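Mugs, Plates and the Great Counter Shuffle
November 2, 2023

So the dishes finally have somewhere to live. If you've been reading since August you know I have been complaining about my mugs for, well, since August. They were stacked two high in the cabinet over the sink, and every morning I had to take down three to get to the one I wanted, and one of these days I was going to drop the pink one and cry into my coffee.

I'd been eyeing mug trees for a while and kept talking myself out of it. My grandmother had one! It sat next to the bread box and it was always a little sticky. But then I was in Lillton a couple of weeks ago, and there's a secondhand place there called Gallico that's mostly lamps and old picture frames, and on a low shelf in the back was a plain wooden mug tree with a square base. It was 8 dollars. I carried it around the store under my arm like a baguette for 20 minutes and then I bought it.

I scrubbed it when I got home, let it dry overnight, and tried it out on the brown mat with the pink mug on one side and the dark teal one on the other. I love it. I love it so much more than I expected to love a stick with pegs.

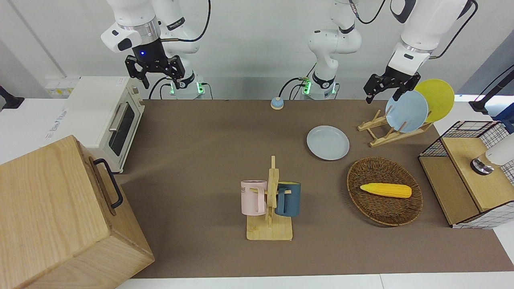 What goes where

The plates came next, and they were harder. I used to keep them in one flat stack, big ones on the bottom, which is how everybody I know does it, and it works fine until you want a big one. Now I have a little rack and they stand up in it on the right side, and you just pull out the one you need. It's also nice for drying, although I still towel mine off first (hard water, don't get me started).

The light blue plate is the problem child. I keep setting it down flat while I decide whether it goes in the rack or stays out as the toast plate. I eat a lot of toast. Having a plate already waiting by the toaster oven is a real luxury at six in the morning when I can't find my glasses, so I may just give in and let it be the toast plate forever.

Speaking of which, the toaster oven stays on the left. I did try it on the other side for a day and kept reaching for it where it used to be, like when you move the trash can and throw a banana peel on the floor. It also sits nearer the outlets on the left, and I'd like fewer cords in my life. I turned it at a bit of an angle so the door faces in toward the middle, and now I can pull a tray out without twisting my wrist around. Little thing, big difference!

Then there's the wooden box. It's big, it has a black metal handle on the side, and it takes up a whole front corner. I've gone back and forth on whether it's too much. My sister-in-law thinks it belongs in the garage. I think it's pretty, and the pale wood goes with the mug tree, so for now it stays.

I wiped down the mat while I was at it, with warm water and a drop of dish soap and then a dry cloth. The whole business took me 30 minutes, not counting a phone call in the middle and the part where I stood back and admired it.
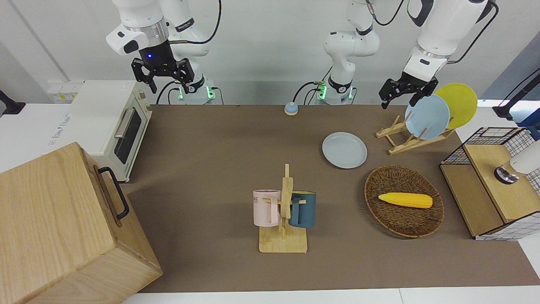 Toaster oven on the left, plates standing up on the right.

A few of you asked about shelf liner on my last post. I used the Verik one in the cabinet and it's okay, but it curls at the corners and I've had to tape it. If I did it over I'd spend a little more. And to the reader who wanted to know whether the Shenoy dish towels shrink: yes, mine did, a good inch, but they dry so much better now that I don't mind.

Still on my list is the drawer with the lids. I pulled it open yesterday and counted 11 lids and fewer containers than that, and then I closed it again. If you have a system for lids, please leave it in the comments. I'm begging you. I'll take anything that doesn't involve a label maker, mine ran out of tape and I can't remember what kind it takes.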